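Heltunov Long-Handled Broom and Dustpan Set

Home > Cleaning > Brooms, Brushes and Pans

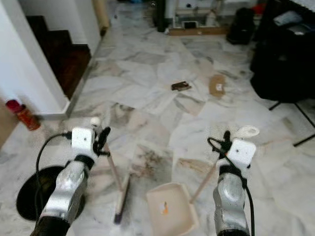 The set at work on marble tiles, with the pan down and the broom alongside.

£18.50 the set
Item 671
In stock at Ciltolcombe and by post

We have sold a good many dustpans over the years, and the one people come back and ask for is the Heltunov with the wooden handle. It's a plain thing: a narrow broom with dark bristles on a light wooden handle, and a cream plastic pan with a thin wooden handle of its own, so you can stand up while you sweep and stay standing while you gather it all up. If you have ever chased a bit of grit round the kitchen on your hands and knees with a little brush (and most of us have, usually just before someone comes to the door), you'll understand the appeal straight away.

The broom head is narrower than the one on an ordinary yard broom, and we like it that way. It goes between chair legs, behind the loo and down the side of the cooker, and it lets you work a small heap of dirt towards the pan without flinging half of it back across the room. The bristles are firm enough for dried mud and soft enough for a polished floor, though we would still try them in a corner first if your floor has just been waxed.

The pan sits flat with its lip to the floor. Tilt the handle back a touch and the front edge presses down nicely, then sweep towards it in short strokes. Long sweeping strokes look grand but they do send the dust up! For the fine line that always gets left behind, draw the pan back an inch or two and go again.

On tile and stone

Marble, slate and glazed tiles are where this set is happiest. Grit is the enemy of a marble floor, as it gets trodden about and dulls the surface, so a quick sweep by the back door every evening does more good than a big clean once a month. Pick up larger bits by hand first — scraps of cardboard, clods from boots, anything that would jam under the bristles — and then sweep the loose dirt into one patch before you bring the pan in. Smeared, greyish dirt that has been walked on may want two goes. Let it dry out fully, sweep, and only then fetch the mop. A wet smear swept too soon just becomes a bigger wet smear, and the bristles need washing afterwards into the bargain.

Old stains in the stone are another matter and no broom will shift those. Have a look at the Semaan stone soap on our floor care page, which we use on the shop floor ourselves.

On wood, lino and carpet

Fine on boards and lino. It will lift crumbs and pet hair from a very short carpet or a doormat, but it isn't meant for anything with a proper pile, and you'd be better off with the stiff carpet brush a little further down the shelf.

Looking after it

Knock the bristles against the outside wall after use and wash them now and then in warm water with a drop of washing-up liquid. Dry the broom with the bristles facing up or to the side, never standing on them, or they'll take a bend and keep it. The pan can be rinsed under the tap. Wooden handles don't care for being left in a bucket, and a wipe of linseed oil in January, when the heating has been on for weeks and everything is dried out, keeps them pleasant to hold.

What comes in the set

1 broom with wooden handle
1 dustpan with wooden handle, cream

Both arrive put together, so there is nothing to screw in.

Spare broom heads are £4 each and fit the same handle. We don't sell the pan separately, I'm afraid — Heltunov only send them to us in pairs with the broom — but do ring if yours has cracked, as we sometimes have an odd one in the back.

Delivery and returns

The handles make for an awkward parcel, so postage is £4 on a single set and the same again for 2 sets sent together. Orders placed before noon usually go out the same afternoon. Collection from the Ciltolcombe shop is free and we'll keep your set behind the counter with your name on it for a fortnight. If it isn't what you hoped for, bring or send it back unused within 28 days and we will refund the price of the set.

You may also like

Semaan stone soap, 1 litre
Stiff carpet brush, beech
Wall hooks for brooms and mops, pair
Coir doormat, large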